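Setting up the table for bracelet sorting
June, by Hortensia Valderrama

So you've got both hand grippers charged and the Korau software has stopped complaining. Great! Now comes the part our club likes best, where you pick up small fiddly things until you run out of patience (mine lasts until snack time). Ottilie Mösli wrote the first version of these steps for the Wiron league, and I've added the bits I kept forgetting.

1. Find a table you can walk most of the way around. Round is fine, and I like it better because there are no corners to bump.

2. Put a thick cloth on it and smooth it flat with your palms. Beads skate all over bare wood, and I have spent too much of my life under chairs.

3. Lay out your bracelets with open space between them. Mix the kinds if you can — tiny seed beads, big round beads, something in metal. If everything is the same you'll get very good at one bracelet and hopeless at the rest!

4. Take one gripper in each hand and start a new session in Korau. Type 28 in the grip box. The default is 200, and that's for the foam blocks.

Caution: please don't try 200 on beads. If a string snaps, stop the session and pick up every bead before you go on.

5. Come down slowly with the fingers open, one on each side of the strand, and close them. Lift only when they've stopped moving. 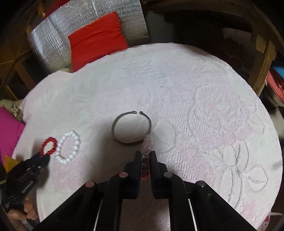 Page last changed: June, 4:15 p.m. (H.V.)

With several bracelets out like this, choose your order before you start. I do the beaded ones first and leave the metal cuff for last. It lies flat on the cloth, so I go for the rounded ends by the gap.

6. Set the bracelet down in its new spot, open the fingers all the way, and back straight up. If you pull away sideways you can drag the whole strand with you.

7. Press Save after every pick. Our Clumuvau folder has 463 picks in it so far and we want 2,560 before the next meet, so yes, keep going!

Note: if the two grippers bump into each other, the session keeps running. Mark that pick with an X in the comment box and do it over. I used to delete those, and Ottilie asked me very nicely to quit.

8. When you're done, close the session first and put the grippers down second. Do it the other way and you get a long recording of the tabletop.

Related pages
Charging the hand grippers
Foam blocks: first session
Stępień finger pads, cleaning and swapping
Sharing the Clumuvau folder with your team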